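March 14, 2025
Entryway mock-up, Tremarcombe bench area

Back on the shoe rack today. Kaj had the morning for it and I joined after ten. The aim was to settle the shelf depth and the order things go back in, so that the sheet for the Keskinen flat can be written up next week and we can move on to the coat hooks.

State of the rack as we found it: two shelves, upper one wide, lower one narrower and set back, all standing inside the black metal frame. The backboard screws had worked a little loose again, same as in December. Tightened both by hand, no driver. If they go a third time I'd rather use a longer screw than glue it, as we still want to be able to take the board off.

Measured the upper shelf again because the figure in the old sheet was smudged. It is 60 cm across the usable part. The old sheet may have said 66, which explains why Bayu's spacing never came out right. Corrected on the master copy and initialed. Please throw away any printed copies in the Cernska folder.

Only slides and slippers for now. Lace-ups are a separate question and the boots don't fit under the upper shelf anyway. Kaj wants to try the boots on a tray on the floor, which I think is sensible, but it isn't part of this round.

Toes to the back was agreed last time and we kept to it. The argument for toes out was that they look neater from the door. Against that, the heel end is what you want to get hold of when you take a pair down, and with the lower shelf set back you can't get at the heels at all if they face the board. Tried toes out once more on the lower shelf to be fair to it. Pulled the upper pair forward with my sleeve while reaching under. Went back to toes in.

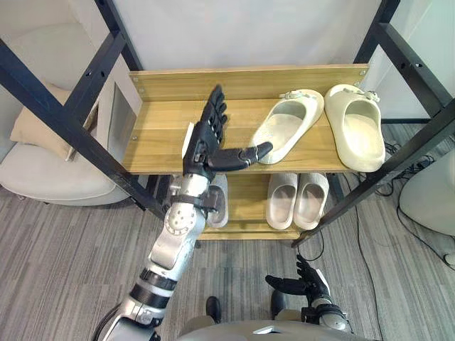

Light pairs up, gray ones down is how Kaj sorts them, and it does make it quicker to see when something has been put on the wrong shelf. The trouble is the off-whites. The upper two are not quite the same shade, one more yellow than the other, and under the bench lamp you notice it more than you would in a hallway. I've put it in the notes that color alone shouldn't be used to decide what makes a pair. Check the size and the sole as well.

Spacing. A pair should stand with the inner sides nearly touching and both heels on one line. A slipper left at an angle takes up more of the shelf than you'd think, and the next pair then gets pushed toward the end. We did 15 rounds of clearing the rack and filling it again, timed on the wall clock. The slowest was 52 seconds and that was me, mostly from turning one slide around twice. Didn't write down the others properly – Kaj has some of them on the back of the delivery note and will copy them in.

The front lip helps on the upper shelf. You can set a slide down a bit short and push it back without it tipping. The lower shelf is less forgiving: you have to come in low and flat, and the thick soles catch if the toe is tilted up at all. Possible fix is to raise the upper shelf by 4 cm. Bayu Sopacua is against this because it puts the top too close to where the key shelf goes in the Skelell layout. Left open.

Wiped both shelves down with a barely damp cloth at the end. The wood marks easily, and there is a gray scuff toward the left of the lower shelf that didn't come off. Didn't want to sand it without asking.

To do:
Longer screws for the backboard, same head.
Kaj Lykkegaard to copy in the timings.
Ask Keskinen how many pairs they really keep by the door.
Boot tray, try the shallow one first.
Decide on the shelf height before anyone drills.

Rack left filled, lamp off.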